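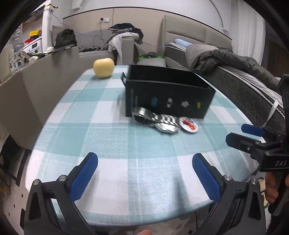 Three years is too long to leave a case-back gasket in a watch that gets worn at the sink, Roy Stockdale told the Trakcombe repair trade meeting on 7/12/18, and most owners leave it until the battery dies.

The remark followed publication of the Trakcombe pressure test results, covering 2,106 quartz wristwatches brought in for a battery change since March. All had metal cases and a water resistance marking on the back. Each was tested dry, in an air chamber, before the case was opened and again after it was closed.

In the first test, 95 watches failed. The failure criterion was a case deflection that fell off during the hold period, indicating that air had entered the case. Watches that failed were not put through the wet test, to avoid drawing water into the movement.

The gasket under the case back was the most common leak path, followed by the crown seal. Crystal seals accounted for a small remainder. Flattened gaskets were found mainly in snap-back cases. Screw-back cases did better, although several had been closed with the gasket twisted or pinched at an earlier service, and two had no gasket at all.

The report notes that the marked rating was a poor guide to condition. Watches marked 200 meters appeared among the failures, in each case with a worn crown tube or a crown that no longer threaded down fully. The marking describes the watch as built – it carries no information on the present state of the seals.

Two testers were used, a Jeson bench unit and a Clatis unit with a smaller chamber. Results from the two agreed on all watches run through both. The Clatis chamber would not accept closed metal bracelets without opening the clasp and laying the bracelet flat, and the report recommends removing the bracelet where the pins allow it. A bracelet pressed against the case back can disturb the deflection reading and give a false pass.

Gaskets were replaced on every watch, whether or not it had failed. Replacements were cut to the original thickness and coated lightly with silicone grease. After resealing, all but three of the failed watches passed. Those three had corroded seating surfaces and were returned marked as not water resistant.

Jaber, the parts supplier for the program, said it will add two intermediate thicknesses to its flat gasket range. Testers had reported that the existing steps forced a choice between a loose fit and a case back that would not snap home.

The meeting agreed to a common wording for repair tickets. Shops will record the pressure applied, the hold time and the result, and will no longer write "waterproof" or "sealed" on their own. Tickets will state that the result applies on the day of the test. A proposal to print a suggested retest interval was held over – members could not settle between one year and two, and the item will come back once the next set of results is in.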